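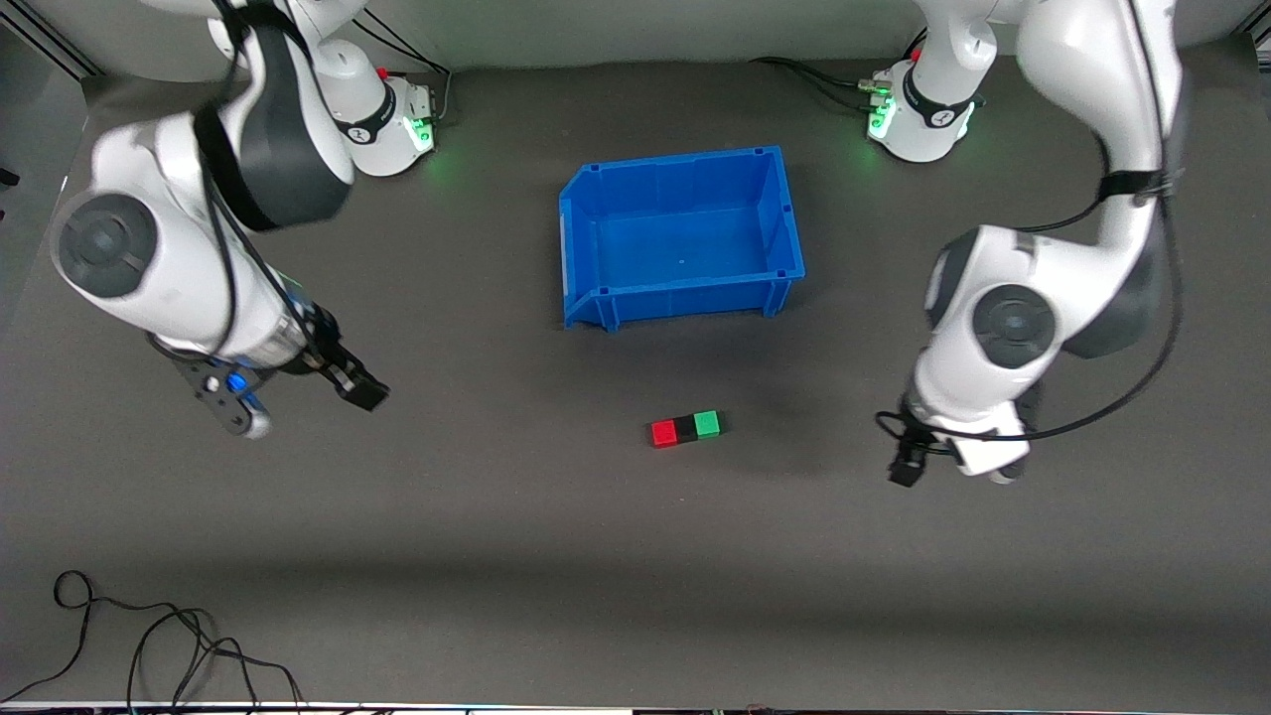 Anahera Fairweather wrote to ask whether the Coltness cable retention kit would have prevented the fault she logged on her left arm, where the gripper dropped out mid-cycle and the fingers stopped answering commands until power was removed. In her case, yes. The log she attached shows the voltage dip and communication timeout associated with a strained wrist connector, and the kit was designed for that fault. It will not correct a damaged connector, and it will not help if the supply is undersized.

Coltness Cable Retention Kit, Dual-Arm Bench Systems

The kit secures external power and data cables along the links of small tabletop arms. One kit fits 2 arms. It is intended for paired installations that share a work surface, where a loose loop on one arm can be caught by the other.

Fault addressed

External cables are often fixed at the upper link and left free from the elbow down. With the wrist at the end of its rotation, the free section pulls tight and the load passes to the gripper connector. Typical symptoms:

Gripper timeout in one wrist orientation only
Gripper stops responding while the joints continue to report position
Fault clears after a power cycle and returns within the same shift
Contact marks on the cable jacket near the wrist

On controllers with firmware earlier than the April release, a gripper timeout does not stop the arm. The arm completes its programmed path with the gripper in its last state. A part may be released outside the bin or carried into the other arm's space. Treat any gripper timeout as a stop condition until the cable has been inspected.

Indicator lights on the base report base power and controller state. They do not report the condition of the gripper circuit. A green base light is not evidence that the gripper is working.

Contents

Link straps, hook and loop, black
Elbow guides, hinged
Wrist strain relief clamps
Cable sleeve, 500 mm lengths
Test card and printed instructions

Specifications

Sleeve length: 500 mm
Minimum cable slack at elbow, arm folded: 300 mm
Rated flex life of sleeve: 2000 hours
Arms per kit: 2

Installation

Remove power from both arms before handling any cable. Support the forearm by hand. Arms without holding brakes will drop when power is removed.

Fit the wrist clamp first, then the elbow guide, then the link straps. Do not pull the cable tight between straps. Fold the arm fully and check that slack remains at the elbow. Rotate the wrist by hand to both limits. The connector must not move in its socket at either limit.

Restore power and run the test card routine at reduced speed with no parts on the table. Keep hands outside the reach of both arms.

Service notice

Wrist clamps supplied before April 19, 2020 through Odby carry a gray insert that can slip on thin cable. Replace it with the black insert, part name Gilchrist. Replacement inserts ship from the Troledbridge warehouse at no charge. Quote the order number when writing. Clamps with the black insert need no action.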